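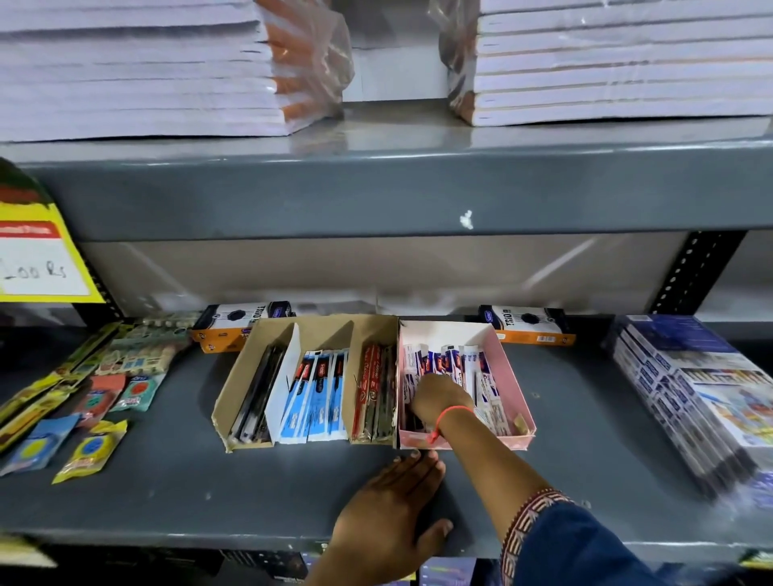 Why do some episodes in the Hemness set stop partway through?

The wrist tracker lost its lock and the recorder kept writing the last good pose. Those episodes were trimmed at the first frozen sample.

Search this repository Go

Home Data Known faults Changelog

# Hemness shelf picking, v2

400 episodes of hand picking in shops, used to train the Banero arm.

## Known faults

- 36 episodes are trimmed. See `trimmed.csv`.
- Frozen poses made the arm hold still, then jump to the next target. On the Nakano test bench it hit a shelf upright and bent a finger. Don't train on v1.
- The Sima loader skips any episode under 60 frames without a warning. Set `strict=true`.

The tracker firmware fix is due in January.

Last edited 21 December 2019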